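Woltetberg Residents' Association -- Member Forum
Board: Shared Kitchen and Stores
Topic: Storage of cling film rolls in the shared kitchen

kitchen_convenor
Members are asked to comment on the following proposal before the April meeting. The second drawer in the shared kitchen no longer closes properly when the wrap, foil and baking paper are all kept in it. It is proposed that cling film be moved to an open basket on the counter, one basket to each work area. Foil and baking paper would remain in the drawer. Comments should be kept to storage. The question of who pays for wrap has its own topic.

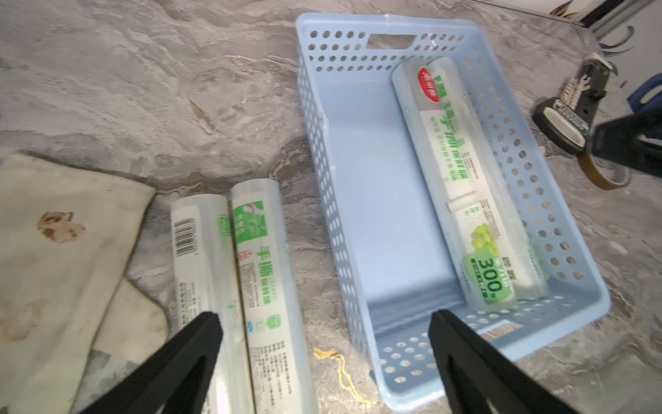
Londstead, 17 Apr 2021

The blue basket has small round holes in its walls and a handle slot at the short end. One roll is lying in it diagonally and two are still on the counter beside it. The roll in the basket is marked 300. The wording on the packaging is in Chinese, and on one of the others the large characters read "hand-tear". Members who are used to a box with a metal cutting strip should note this before looking for one.

flat16_woltetberg
I support the proposal in part. The drawer has been a nuisance for a long time, and I have twice had to remove it completely to free a roll stuck at the back. I would ask, however, that the rolls stand upright. A roll lying on its side takes up the whole length of the basket.

Mavholm_Stair
I must disagree with the previous member. An upright roll in a low basket will fall over as soon as the basket is carried. We tried this on our landing with a Lobo basket of similar size and went back to laying the rolls flat, all pointing the same way.

flat16_woltetberg
The point about carrying is accepted. I was thinking of a basket that stays where it is put. Could the convenor confirm whether these are meant to be moved?

kitchen_convenor
They may be moved within the kitchen. They should not be taken to the flats.

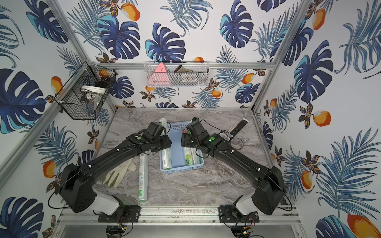

Counter space is my main concern with this proposal. The building dates from 1932 and the kitchen was not planned for as many households as now use it. I would not object to a basket in the middle of the marble-patterned surface, against that leaf and fruit wallpaper, if it were put back against the wall after use. A basket left in the center is in the way of anyone rolling out dough.
-- old_pantry

Mavholm_Stair
Agreed as to dough. I would add that a basket with holes in its sides is easier to rinse than the drawer, which has collected flour in the corners for years.

second_floor_rear
I wish to record an objection. Loose rolls unwind. In the drawer they were at least held in place by one another. If the proposal goes ahead, I request that each roll be secured with a rubber band and that no more than 10 rolls be kept in the kitchen at one time.

kitchen_convenor
The request for rubber bands will be added to the proposal. The limit on rolls will be put to the meeting as a separate item. Members who prefer the drawer should reply here with the words "keep drawer" so that their view can be recorded.

second_floor_rear
Keep drawer.

old_pantry
Baskets, subject to my remarks on the center of the counter.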